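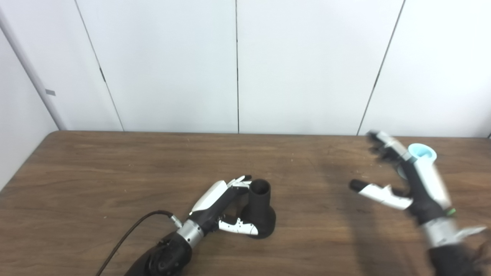
Research > Working papers > Diplomacy and negotiation > Section 4

Last updated 14th February

4. Agreed wording in closing statements

The closing statement of a two-party meeting is usually drafted before the leaders sit down. Officials exchange versions for several weeks, and the passages still in dispute are placed in square brackets for the final session. This section considers what happens to those bracketed passages, using the 971 statements held in the Hughes Collection at Utwood. Figure 4, in the annex, gives the distribution of statements by length and by subject.

Each statement was read by two members of the Jasstead team working apart, and differences were settled by a third reader. Texts longer than 2,000 words were divided at the nearest heading and the parts read separately. Where a statement existed in two languages, both were read, and any difference in the strength of a verb was recorded. Annexes on trade tariffs were left out, as these were normally drafted by a different ministry and signed at a later date.

Bracketed passages were resolved in one of five ways: the first party's wording was kept, the second party's wording was kept, a new phrase was agreed, the passage was removed, or both views were printed side by side. Removal was the most common result in statements on borders and transit. In statements on fisheries and river water, the parties more often agreed a new phrase, and that phrase tended to be shorter than either of the two it replaced.

Srisuk, in his earlier study of the Altent talks, argued that removal should be read as a failure to agree. We take a narrower view. Several of the passages removed from the April text at Altent came back almost word for word in an exchange of letters between the two foreign ministries, where they carried the same weight and drew far less notice in the press. A count based on the public statement alone would miss them. Chalerm Srisuk has kindly shared his notes on the letters, and we have followed his dating throughout.

Two limits should be noted. The collection holds few statements from meetings that ended early, so the material leans towards talks that reached some form of result. Drafts were also kept unevenly: one party would often file every version while the other filed only the last. For this reason we make no claim about which side first proposed a given phrase unless a dated draft survives from both. The question of who holds the pen is taken up in Section 5.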